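土曜の朝から、おままごとのサンドイッチセットで遊んでます。Valumumのネットショップで126円引きクーポンが出てて、つい。大人ひとりで真剣にやってる。

パンとレタスとチーズとベーコン。レタスのひらひらが思ったより細かくてテンション上がった!ピンクのお皿にのせると急にカフェっぽい。
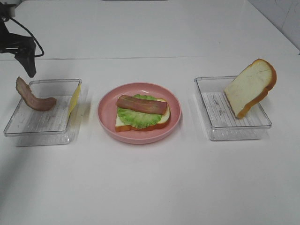 で、前から気になってたのが「のせる順番」問題。うちはずっとパン→レタス派なんだけど、職場の近くのWoldemariamってカフェはチーズが先なんですよね。あそこのオープンサンド、600円でスープまでついてくるからよく行く。

チーズ先だとパンが水っぽくならないらしい。おもちゃには関係ない話だけど、見た目もけっこう変わるから侮れない。

あと、具を透明の容器に分けておくとすごくやりやすい。前は全部ひとつの袋にがさっと入れてて、ベーコンを探すだけで飽きてた(笑)

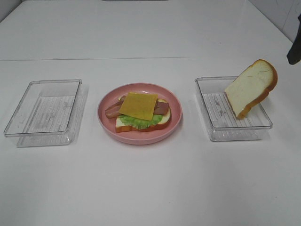 容器はPlosonの浅いやつで、2個セットのを買いました。ふたは別売り。そこは付けてほしかったなあ。でも重ねてしまえるし、棚の高さ18センチのところにちゃんと入ったので許す。

ベーコンは意外と難しいです。まっすぐ置くとつまらないし、斜めにしすぎるとお皿のほうに落ちてくる。レタスの上にちょっとだけ傾けて置くのが今のところ一番好き。

上にもう1枚パンをのせるかどうかは、まだ迷い中。のせないほうが色が見えてかわいいんだよね。

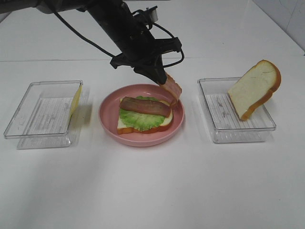

そういえば質問もらってました。「おもちゃの食材って、どうやって洗ってますか?」

ぬるま湯に台所用洗剤をちょっとだけ溶かして、やわらかいスポンジでなでる感じで洗ってます。レタスはひだの間にほこりがたまりやすいので、そこだけ古い歯ブラシで。あとはタオルの上に広げて、しっかり乾いてから片付けてます。

次はTrondellの目玉焼きを足したい。ベーコンがあるのに卵がないの、ずっと気になってて。夜にまたお店のぞいてきます〜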